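Home Explore Threads Saved Log in

Inger Ingvarsson
28 April 2021

ok. the Tronell ferry thing. been promising this one for months, typing it on my break so bear with me

1/ Gyu-bin Seol, 31, worked nights at a cannery outside Ferkar. Quiet, paid his rent early, sent money home. One night in July he clocks out, buys a foot passenger ticket for the late boat to Prandow. Boat's called the Tronell. He is never seen again

2/ ticket was scanned going on. So he boarded. Nobody disputes that part. There was no scan getting off but there never was for foot passengers, they just opened the ramp and let people walk

3/ 12 people on foot that night. Police talked to nine. NINE. The other two besides him paid cash and never came forward

4/ his bag turned up under a bench on the upper deck. Wallet in it, phone charger, no phone. 500 in cash still in the wallet. so robbery looks wrong to me but ppl argue about it

5/ Santeri Kuusisto was the deckhand on shift. Told police he saw a man at the stern rail "talking to somebody". Second statement, a week later, the man is alone. Never explained the change. He quit that winter and moved away, and I want to be fair to him, he was never a suspect

6/ meanwhile the landlord clears the room. In TWELVE DAYS. Police had been in once, for less than an hour by the neighbor's account. No prints taken 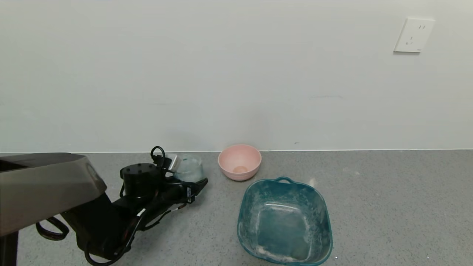 Floor by the wall, with the pink bowl.

7/ the neighbor is Mi-kyung Ki. She's the one who actualy reported him missing, not the cannery. She says she heard someone in his room the night AFTER the crossing. Drawers, footsteps. She told the officer and it isnt in the report

8/ so either he came back, or somebody had his key. The key was not in the bag. I keep getting stuck here

9/ the phone. Last ping was off a mast on the Prandow side, forty minutes after the boat docked. Could be him walking up the hill. Could be anyone holding it

10/ his cousin Ha-rang Geum put up a reward, 600 to start, all she had. Two calls. One was a guy selling a psychic reading. The other hung up when she asked for a name

11/ theories, quick: went over the rail (no body, but the current there is bad). Walked off and started over (without his money??). Met someone on board he knew. I lean third one, can't prove a thing

12/ case is still open on paper. If you were on that boat and paid cash, please, call the Ferkar police. Even if you think you saw nothing

will add the timetable stuff later, got the old sailing times somwhere in a drawer

Contact | © 2021 Inger Ingvarsson | Back to top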